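**March 11, 2020**

## Does practising in a made-up kitchen count?

The Havlíček group has put out its results on what it calls task rehearsal, and several readers have written in asking whether it's as good as it sounds. My short answer is that the numbers are decent and the claims made for them are too big.

The idea is easy enough to follow. A robot arm is taught to pick things up in simulation, where mistakes cost nothing. Before each real attempt, the controller runs the same job again on a simulated copy of the worktop, tries a handful of different grasps, and passes on the one that did best. The group says this lifts the success rate without any extra training on the real arm. They ran 681 attempts in simulation and 228 on hardware at the Ploltedville lab, and the rehearsed version beat the plain one in both.

I have no quarrel with that. What bothers me is the word "transfer", which turns up all over the summary. The hardware attempts used 2 kinds of object, both rigid and both chosen by the people who wrote the method. The simulated attempts used a much wider kitchen set. Putting the two scores side by side in one chart makes them look like the same exam sat twice, and they weren't.

Then there is the copy itself. Rehearsal only helps if the simulated worktop matches the real one, and somebody has to build it. In Ploltedville the objects were measured beforehand and set out on marked spots. The write-up gives this one sentence. Anyone hoping to use the method at home, or even in a tidy canteen, would want a good deal more than a sentence – they'd want to know what happens when the bowl is a hand's width from where the computer thinks it is. The Cistov team asked that very thing after the talk and were told it was "being looked at".

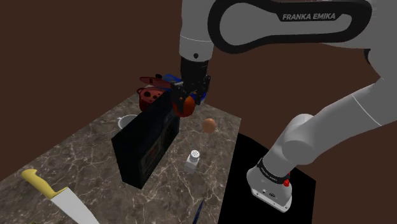
Clutter is where I'd expect the method to earn its keep, and it is the part tested least. The Vadwood kitchen set, which the group used for its simulated attempts, is reasonable as these things go. The gripper has a round orange-red item in its fingers with a tall black box standing close below, so a careless move sideways or down could easily clip something, and there's a brown egg lying on the marble a little further over. But an egg in a simulator is only as fragile as its author makes it. The paper doesn't say whether an egg that gets knocked counts as a failure, or whether the attempt is scored purely on where the held object ends up. I've read the scoring section 3 times and still can't tell.

This matters because rehearsal picks the grasp with the best score. If bumping the neighbours is free, the controller has no reason to avoid it, and a high success rate could hide a fair amount of barging about. A simple count of contacts with other objects would settle the matter, and the simulator must already have those figures.

The group plans a second round of hardware tests in June, with softer objects and no marked spots. I'd like to see the contact counts published alongside, and the failures listed one by one. Until then I'd treat this as a promising trick for picking grasps on a well-measured table.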